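Clothes hanger

A clothes hanger (coat hanger if you grew up in my house, even when there was no coat within a mile of it) is a shaped bar with a hook on top, made to hold a garment by its shoulders so that it keeps its form and doesn't crease. I've been looking after this entry for our household wiki for a while now, and I'm afraid I have opinions, so bear with me!

Parts

There isn't much to one. The hook goes over the rail, the neck is where the hook meets the bar, and the two arms slope away to either side like a person's shoulders. Trouser hangers add a crossbar, and skirt hangers swap the arms for a pair of clips. Some have little notches cut near the ends for straps, which I used to think were decoration. Gülizar Yaman put me right on that, and she also wrote most of the section on clips, which has since moved to its own page.

Types

Wooden hangers are the heavy, handsome ones. They're wide enough to hold up a jacket and they don't sag, but they do eat up rail space, and a cheap one can snag a fine knit if the wood hasn't been sanded well. Beech, cedar and lotus wood are all common.

Wire hangers come home from the dry cleaner and multiply. They're fine for a shirt you'll be wearing tomorrow. Leave a jumper on one for a month and you'll get those two pointy bumps at the shoulders (Noeline Kerslake calls them "wings", and I've picked it up from her).

Plastic hangers are light, cheap and happy to be wet, so they're what I use for drip-drying. Padded ones are for silky things and wedding outfits. The velvety flocked sort are slim and grippy, brilliant for wide necklines, and a nuisance with anything damp as the colour can rub off.

Size

Most adult hangers are between 38 and 46 centimetres across. The ends should stop just short of the shoulder seam. Too wide and they poke into the sleeve, too narrow and the shoulder droops over the end. Children's hangers are smaller again, and worth buying, whatever your mother-in-law says about them growing into the big ones.

Putting a garment on

With a buttoned shirt you just open it, slip in one arm and then the other, and do up the top button. Pullover tops are where people go wrong. Shoving the hanger down through the neck stretches the collar, and a ribbed collar that's been stretched often enough never quite sits flat again. Go in from the hem instead, bring the hook up and out through the neck, then tug each shoulder along until the seams lie level. I do mine over the bed, it's much easier than wrestling in front of the wardrobe.

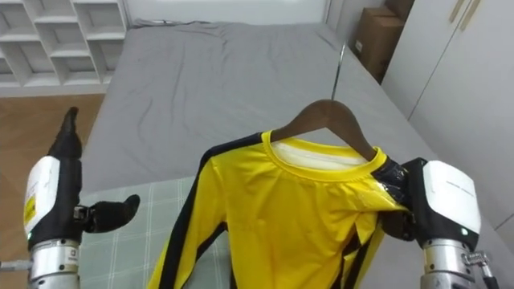
Yellow sports-style shirt with black stripes on a brown wooden hanger.

Close-fitting tops like that don't strictly need hanging at all. Fadime Yaman folds all of hers and gets up to 13 in a drawer, which is tidy, but I like to see what I've got! Heavy knitwear is another matter and really should be folded, as its own weight pulls it long.

On the rail

Face all the hooks the same way, with the open side to the back. You can then lift out a whole armful in one go, very handy when moving house. Leave a finger's width between garments if the rail allows it (mine doesn't).

See also

Clothes rail
Trouser press
Valet stand
Wardrobe

Last edited 2021-01-04 by Perihan Akyol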